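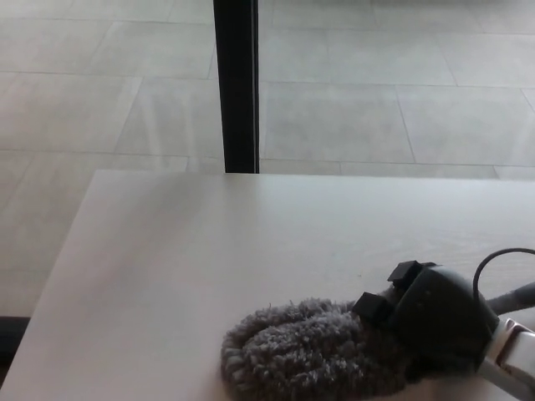
# 低温処理庫 Moroz(資料用・据置型)

収蔵資料の虫害に対する低温処理を、薬剤を使用せずに行うための据置型処理庫です。紙資料、染織品、民具、乾燥標本などを対象とし、博物館、図書館、文書館、大学の資料室等の団体にご利用いただけます。当センターでは、処理庫本体のほか、前処理室、慣らし室および検収用の作業台をあわせて提供しています。

本ページの記載は2022年2月12日現在のものです。利用条件および料金区分は年度の切り替えに伴い改定される場合があります。

## 装置の概要

低温処理は、害虫が活動している資料を密封したうえで低温下に一定期間置き、成虫、幼虫、蛹および卵を死滅させる方法です。燻蒸ガスを使用しないため、作業者の曝露や残留の問題がなく、少量の資料から随時実施できます。一方で、急激な温度変化と結露の影響を受けやすい資料があり、対象の見極めと包装の良否が結果を左右します。

Morozは、食品用の冷凍庫を転用したものではなく、資料処理のために降温速度と庫内の温度分布を管理できるよう設計された機種です。庫内循環ファンによって棚ごとの温度差を抑え、資料の中心部に挿入または密着させた温度センサーの値を基準に、処理時間の計測を開始します。庫内の空気温度が設定値に達した時点では、厚みのある資料の内部はまだ冷えきっていません。本機ではこの差を記録に残すことができます。

なお、本装置は殺虫処理を目的とするものであり、カビを死滅させる装置ではありません。カビの発生した資料については、低温下で一時的に生育を抑える効果はありますが、室温に戻した後に活動が再開することがあります。カビが疑われる資料は、必ず申込みの段階でお申し出ください。

## 主な仕様

| 項目 | 内容 |
|---|---|
| 名称 | 低温処理庫 Moroz |
| 形式 | 前開き据置型、キャスター付き |
| 電源 | 単相 100V(専用回路) |
| 運転音 | 59dB(扉閉、定常運転時) |
| 標準保持期間 | 7日間 |
| 冷却方式 | 間接冷却、庫内循環ファン付き |
| 霜取り | 手動(処理期間中の自動霜取りは行わない) |
| 棚 | 可動式網棚、高さ調整可 |
| 温度測定 | 庫内空気温度および資料温度の同時記録 |
| 記録装置 | Ista 温湿度記録器 |
| 警報 | 扉開放、温度上昇、停電復帰 |
| 施錠 | シリンダー錠 |

自動霜取り機能を備えた一般的な冷凍庫では、霜取り運転のたびに庫内温度が上下します。処理の途中で温度が上昇すると、所定の条件を満たしたとみなせる時間が短くなるため、本機では処理期間中の霜取りを停止しています。着霜の除去は、処理と処理の間に当センター職員が実施します。

## 処理の対象となる資料

次の資料は、適切な包装を行うことを条件として標準処理の対象となります。

- 和装本、洋装本、簿冊、一枚ものの文書
- 綿、麻、絹、毛を素材とする染織品
- 毛皮および羽毛を含む資料(構造が安定しているもの)
- 藁、竹、木を素材とする民具のうち、彩色および塗膜のないもの
- 植物のさく葉標本、乾燥した昆虫標本
- 紙製の箱、たとう、帙などの保存容器

複数の素材が組み合わされている資料は、最も影響を受けやすい素材を基準に判断します。たとえば、本体が綿布であっても、漆塗りの金具や象牙製の部品が付属している場合は、標準処理の対象には含めません。

### 事前協議を要する資料

以下の資料は、直ちに対象外とするものではありませんが、状態調査の結果により個別に可否を判断します。

- 接着剤によって修理または裏打ちされた資料
- 革装本、羊皮紙
- 太鼓など、張力のかかった皮革を含む資料
- 木口に割れのある木製品
- 金属部品を多く含む資料
- 大型で、中心部まで冷えるのに時間を要する資料

革装本については、表紙の革が粉状に劣化している場合、包装の際の摩擦によって損傷が進むことがあります。低温そのものの影響よりも取り扱いによる損傷が問題となる例であり、保護紙で包んでから袋に入れるなどの措置を講じます。

### お引き受けできない資料

- 油彩画、漆工品、彩色彫刻
- ガラス製品および釉薬に貫入のある陶磁器
- ガラス乾板、湿板写真
- 蝋を素材とする資料
- 象牙、歯牙を含む資料
- 液浸標本
- 水濡れした状態の資料
- アクリル樹脂塗料を用いた作品

水濡れ資料の凍結保管は、被災資料の応急処置として行われる別の作業です。使用する設備も手順も異なるため、本装置での受入れは行っておりません。被災資料については、資料救援の窓口にご相談ください。

## 処理条件の考え方

殺虫の効果は、到達温度、保持時間および降温の速さの組み合わせによって決まります。ゆるやかに温度を下げた場合、虫の種類によっては低温への耐性を獲得することがあり、到達温度が同じであっても十分な効果が得られないことがあります。このため、資料は室温の状態から処理庫に入れることを原則とし、冷蔵の状態で待機させることは避けます。

標準処理では、資料温度が設定値に到達した時点を起点として、7日間の保持を行います。扉を閉めた日時を起点とするものではありません。厚手の簿冊や折り重ねた毛織物では、起点までに相応の時間がかかりますので、返却予定日には余裕を見込んでください。

設定温度は、資料の素材、対象となる虫の種類および前回処理の有無を確認したうえで、当センターが決定します。ご利用機関による設定値の変更はできません。研究目的などで条件を指定する必要がある場合は、事前に実施計画書をご提出ください。

### 対象となる主な害虫

文化財の分野で問題となる主な害虫のうち、シバンムシ類、カツオブシムシ類、イガ類、ヒラタキクイムシ類、シミ類、チャタテムシ類は、いずれも標準処理の対象です。木材の深部に穿孔する種では、材の厚みと断熱性により中心温度の低下が遅れます。虫孔の周囲に新しい木粉が認められる資料は、その位置を調書に図示してください。

種が特定できない場合には、虫体、脱皮殻または糞を小型の密閉容器に採取し、資料とは別に提出いただければ、職員が同定の可否を確認します。粘着テープで採取した検体は、剥離の際に脚や触角が失われやすく、同定が困難になります。捕虫トラップに付着した個体は、剥がさずにトラップごとお送りください。

## 温湿度記録器 Ista について

本装置には、温湿度記録器 Ista を標準で組み合わせています。空気温度用、資料温度用の測定端子を備え、処理の開始から慣らしの終了までを連続して記録します。記録された値は処理報告書に添付し、ご利用機関にお渡しします。

資料温度の測定端子は、原則として資料そのものではなく、同じ厚みと素材で作製した模擬体の中心に設置します。簿冊を処理する際には同程度の厚みの紙束を、染織品の場合には折り重ねた布を使用します。資料に端子を挿入すると、袋の密閉が損なわれるほか、ページや織り目に痕が残るおそれがあります。

測定端子の点検は毎年1月に実施しています。点検期間中は装置の利用を休止しますので、年度後半に処理を計画されている機関は日程にご注意ください。点検の結果、基準から外れた端子は交換し、その端子を用いた処理の記録をさかのぼって確認します。

記録器の貸出しのみの利用も可能です。収蔵庫内の環境調査、展示ケース内の湿度確認などに使用されています。貸出しを希望される場合は、設置場所の見取図を添えてお申し込みください。

## 包装材料 Costgate シリーズ

包装には、当センターが指定する Costgate シリーズの袋および吸湿紙を使用します。袋は透明の樹脂フィルム製で、開口部を熱で封着します。封着部に皺があると微細な通気路が生じますので、封着は二重に行い、端部を目視で確認します。

吸湿紙は、袋内の空気に含まれる水分を一時的に受け止めるためのものです。温度が下がると袋内の相対湿度が変化し、資料と袋の間にわずかな水分が移動します。資料自体が紙や布など吸湿性の高い素材である場合は、それ自身が緩衝の役割を果たします。一方、吸湿性のない素材を多く含む場合には、吸湿紙の量を増やして対応します。

市販のチャック付き袋および黒色の袋は使用できません。前者は低温下で開閉部が硬化して密閉を保てないことがあり、後者は処理前後の状態を外から確認できないためです。ご利用機関で既に包装を終えている場合も、指定外の材料であるときは包み直しをお願いしています。

### 包装時の留意事項

1. 資料の表面に付着した埃を、柔らかい刷毛で除去します。虫糞や木粉は一部を検体として残してください。
2. 中性紙または薄葉紙で全体を包みます。突起部には詰め物を当て、袋の内側から直接当たらないようにします。
3. 資料番号を記した札を、袋の外から読める向きで入れます。札の記入には鉛筆を使用してください。
4. 吸湿紙を資料の上下に配置します。紙が資料の色材に直接触れないよう、間に薄葉紙を挟みます。
5. 袋内の空気を手で静かに押し出します。真空引きは行いません。
6. 開口部を二重に封着し、封着した日付と作業者の所属を袋の外側の札に記入します。

脆弱な標本では、空気を押し出す際に枝葉や脚が折れることがあります。箱に収めた標本は箱のまま袋に入れ、箱の蓋が動かないよう綿テープで軽く固定してください。金属製の留め具は低温で冷え、開封時に結露の起点となりやすいため使用しません。

## ご利用の流れ

### 事前相談

はじめに、資料の種類、点数、大きさおよび虫害の状況を相談票に記入してご提出ください。資料全体の写真と、被害箇所の写真を添付いただくと判断が早まります。相談票は担当者間で共有され、対象とする資料の範囲、搬入の方法、処理日程の案が作成されます。

同一の収蔵庫から複数の資料を搬入する場合は、被害が確認された資料に加えて、隣接して保管されていた資料の一覧もご用意ください。外見上の被害がなくても、卵や若齢幼虫が潜んでいることがあります。

### 状態調査と調書の作成

搬入前に、ご利用機関において資料の状態を記録していただきます。調書の様式は当センターのものを使用するか、必要項目を満たす自館の様式でも差し支えありません。必要項目は、資料番号、名称、素材、寸法、破損および修理の履歴、虫害の位置、過去の燻蒸または低温処理の有無です。

過去の処理歴が不明な場合は「不明」と記入してください。古い燻蒸の記録は、事業の名称でまとめて保管されていることがあり、個別の資料番号からは探しにくいものです。施設の修繕記録や業務日誌に記載が残されている例もあります。

### 搬入

搬入時は、虫の拡散を防ぐため、資料を仮の袋に入れた状態で運んでください。搬入口は本館北側です。荷受け後、前処理室に直接お運びいただきます。展示室および一般の閲覧区域を経由する経路は使用できません。

搬入用の車両は、荷台が乾燥していることを確認してください。降雨時には、袋の外側に付いた水滴を搬入口で拭き取ってから入室していただきます。段ボール箱は、搬入後に内容物を取り出したうえで、お持ち帰りいただくか、当センターで廃棄します。

### 検収および前処理

前処理室では、調書と現物の照合を行います。照合は、ご利用機関の担当者と当センター職員の立会いのもとで進め、双方が確認欄に署名します。作業台の天板は淡色で、落下した虫体や木粉を見つけやすい仕様です。一件の検収が終わるごとに台を清掃し、次の資料に移ります。

検収の際に、調書に記載のない破損が見つかった場合は、その場で写真を撮影し、調書に追記します。処理を続行するかどうかは、ご利用機関の判断を確認したうえで決定します。担当者に判断の権限がない場合に備え、連絡のつく責任者をあらかじめお知らせください。

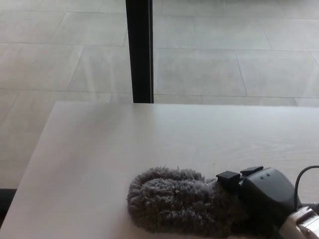
### 庫内への配置

封着を終えた資料は、互いに密着しないよう間隔を空けて棚に置きます。冷気の流れを妨げると、棚の中央に置かれた資料の降温が遅れます。庫内に余裕がないときは、重ねて詰め込むことはせず、処理を複数回に分けます。

重量のある簿冊は下段に、軽量の標本箱は上段に配置します。長尺の染織品は、芯材に巻いた状態では中心部まで冷えるのに時間がかかるため、状態が許す場合はゆるく折りたたみます。折り目には薄葉紙を丸めたものを入れ、鋭い折れが生じないようにします。

配置が終わると、棚ごとの配置図を作成し、模擬体と測定端子の位置を記入します。扉を閉めた後は施錠し、鍵は事務室で保管します。

### 処理期間中の管理

処理中は、扉の開閉を一切行いません。資料の取り違えや調書の記載漏れが判明した場合でも、人命または資料の安全に関わる事由を除き、途中での開扉には応じられません。

停電が生じた場合、記録器は内蔵電池によって計測を継続します。資料温度が所定の値を上回ったときは、その処理を無効とし、改めて起点から7日間の保持を行います。この場合に追加の料金は発生しませんが、返却日が変更となりますので、展覧会への出品など期日の定まった予定がある資料については、早めの日程でお申し込みください。

### 慣らし

保持期間の終了後、資料は袋に入れたまま慣らし室に移します。慣らし室の気温は18度に維持しており、資料はここで室温に近づけていきます。袋の外側に結露が生じることがありますが、密閉が保たれていれば水滴が資料に触れることはありません。

低温下にある資料は、素材が硬くもろくなっています。処理庫から慣らし室への移動では、袋の上から資料を握ったり、端を持って吊り下げたりすることを避け、必ず支持板に載せて両手で運びます。この移動は当センター職員が行い、ご利用機関の担当者は見学のみ可能です。

開封は、資料温度が慣らし室の気温と一致したことを記録上で確認してから行います。外側の水滴が消えていても、資料の内部がまだ冷えていることがありますので、見た目による判断は行いません。

### 開封、点検および返却

開封後、調書をもとに処理前と同じ項目を点検します。とくに、接着部の浮き、塗膜の剥離、木材の割れの進行、染織品の糸切れに注意します。点検の結果は調書の後段に記入し、異常の有無にかかわらず写真を撮影します。

死んだ虫体や糞は、可能な範囲で除去します。これらを残したまま収蔵庫に戻すと、後日の点検の際に新たな被害との区別がつかなくなるほか、死骸を餌とする虫を招くことがあります。脆弱な資料で除去が難しい場合は、残存箇所を図示してお返しします。

返却の際には、処理報告書、温度記録、配置図および調書の写しをお渡しします。処理済みの資料は、清浄な区画に保管し、被害のあった収蔵庫の清掃と点検が済むまで元の棚には戻さないでください。

## 処理後の保管について

低温処理には予防の効果がありません。処理を終えた資料であっても、虫が生息する環境に戻せば再び被害を受けます。返却の前に、収蔵庫の床、棚の裏面、空調の吹出口周辺を清掃し、捕虫トラップによる調査を開始しておくことを推奨します。

トラップは、扉の付近、壁際、資料の搬入動線に沿って設置し、設置場所を図面に記録します。捕獲された虫は、種類と発育段階を分けて記録してください。特定の場所に幼虫が集中しているときは、その近くに発生源があると考えられます。屋外から迷い込む虫と、収蔵庫内で繁殖している虫とでは、とるべき対策が異なります。

処理した資料は、返却後しばらくの間、袋または密閉性のある箱に入れて経過を観察することができます。新たな木粉や脱皮殻が見つかった場合は、袋を開けずに当センターへご連絡ください。温度記録と配置図を再確認し、再処理の要否を検討します。

## 利用区分と料金

料金は処理一回ごとに算定し、次の区分を設けています。具体的な額は、事前相談の後に発行する見積書でお知らせします。

| 区分 | 対象 | 備考 |
|---|---|---|
| 甲 | 県内の公立博物館、図書館、文書館 | 装置使用料を減免 |
| 乙 | 県内の大学、学校、登録文化財の所有者 | 装置使用料の一部を減免 |
| 丙 | 上記以外の非営利団体 | 減免なし |
| 丁 | 民間事業者 | 処理目的の確認を要する |

包装材料費、検体の同定に要する費用、外部への搬送費は、いずれの区分においても実費をご負担いただきます。個人の所有する資料については、直接の受付を行っておりません。寄託先または最寄りの博物館を通じてご相談ください。

受入れ決定後の取消しは、搬入の前日まで無料で承ります。検収後に取り消された場合は、使用済みの包装材料の費用を申し受けます。

## 申込みに必要な書類

- 利用申込書
- 相談票の写し
- 資料一覧(資料番号、名称、素材、寸法を記載したもの)
- 状態調書
- 所有者の承諾書(寄託資料および借用資料の場合)
- 運搬経路の確認票
- 指定文化財に該当する資料については、所管部署との協議の記録

資料一覧に記載できる件数は、一回の申込みにつき100件までです。簿冊群や標本群など、まとまりで管理されている資料は、群の名称と内訳を別紙に記載することで一件として扱える場合があります。

指定文化財は、処理そのものが現状変更等の手続きに関わることがあります。必要な手続きは指定の区分と資料の状態によって異なりますので、申込みの前に所管部署へご確認ください。

## 安全管理および責任の範囲

前処理室では、手袋、防塵マスクおよび前掛けを着用していただきます。過去にヒ素や水銀などを含む防虫剤が用いられた標本、あるいはナフタレン等の臭気が強い資料については、搬入前にその旨をお知らせください。薬剤の使用歴が確認できない古い剥製や植物標本も、同様の扱いとします。

処理に伴う資料の変化について、当センターは事前の状態調査と所定の手順の遵守に努めますが、調書に記載されていない既存の損傷、内部に潜在する欠陥および過去の修理材料に起因する変化については、責任を負いかねます。運搬中の事故に備え、必要に応じてご利用機関において保険にご加入ください。

検収から返却までの期間、資料は施錠された区画で保管します。入室者は名簿に記録し、名簿は年度末から所定の期間保存します。

## よくあるお問い合わせ

**本一冊からでも利用できますか。**
可能です。ただし、少数の資料は他機関の資料と同時に処理することがあります。袋は個別に封着し、棚を分けて配置します。他機関の資料との同時処理を希望されない場合は、単独処理としてお申し込みください。

**処理を二回行う必要はありますか。**
標準処理では一回を基本としています。木材の深部に被害がある場合や、降温に長い時間を要した場合には、間隔を空けて二回目を実施することがあります。

**写真資料は対象になりますか。**
ガラス乾板および湿板写真はお引き受けできません。紙焼き写真およびフィルムは、支持体と乳剤の状態を確認してから判断します。台紙に貼られたアルバムは、接着剤の種類も判断の材料となります。

**額装された作品をそのまま処理できますか。**
ガラスやアクリル板の入った額装のままでは受け入れておりません。裏板や台紙に虫害がある場合は、作品を取り外したうえで、額の木部のみを対象とすることができます。

**処理の様子を見学できますか。**
検収、庫内への配置、開封時の点検は見学が可能です。保持期間中は扉を開けないため、記録画面の確認のみとなります。

**自館の冷凍庫で処理を行いたいのですが、助言を受けられますか。**
温度記録の方法、模擬体の作り方、包装の手順について相談を受け付けています。Ista の貸出しと組み合わせて、ご使用の冷凍庫の到達温度と分布を測定することもできます。食品を保管している冷凍庫との兼用は避けてください。

**処理後の資料はすぐに展示できますか。**
慣らしと開封後の点検が完了していれば、低温処理に由来する待機期間はありません。展示ケース内の温湿度が慣らし室と大きく異なる場合は、展示環境にあわせた調整の期間を設けてください。

## 関連する設備

- **慣らし室**:処理後の資料を室温に戻すための部屋です。低温処理の利用者は追加の申込みなしで使用できます。
- **前処理室**:検収、清掃、包装を行います。集塵装置を備え、単独での貸出しは行っていません。
- **Ista 温湿度記録器**:環境調査用に単体での貸出しが可能です。
- **Costgate 包装材料**:低温処理を申し込まれた機関に限り、実費で提供します。自館での処理に使用する場合は、相談票にその旨をご記入ください。

お問い合わせおよび相談票の提出は、保存環境係の窓口または所定の受付用紙にて承ります。来所での相談をご希望の場合は、事前に日時をご予約ください。虫体の検体を持参される際は、密閉容器に入れ、受付でその旨をお申し出ください。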